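4.2 The packing table

I'll start with the table, as that's where I spent most of July, and it's where most of the little decisions in small-parcel packing get made. 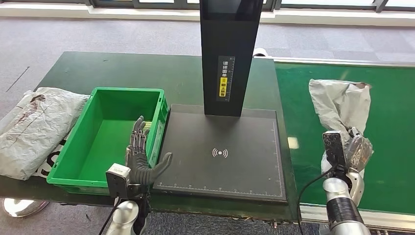 Figure 3. Packing table with scanning station, green crate and grey mailer.

The crate sits right up against the left side of the scanning pad, and the mailer is out past it at the table's edge (Figure 3). When I first drew up the layout I had the crate on the other side, and Iida Halonen talked me out of it after one morning of trying it herself. She was right! Reaching across the pad for every item gets old fast, and sleeves kept dragging over the spot where the next thing was supposed to go.

I watched 296 parcels get packed at Gruswood over the study period, with five packers taking turns. What surprised me most was how much time went to the mailers. They're light and they don't stand up by themselves, so people end up pinning one down with a forearm while they fish around for the label - I do it too. In 33 of the parcels the packer put the mailer down and picked it up again at least twice before anything went inside.

The ruler marks along the front of the pad (you can see them in the figure) got less use than I'd hoped. Si-woo Kwon told me she stopped looking at them after her first week and just judged size by eye, and the two other packers I asked said much the same. I can't say whether that cost them anything, as we didn't record wrong mailer sizes until the second round of sessions, covered in Section 4.3.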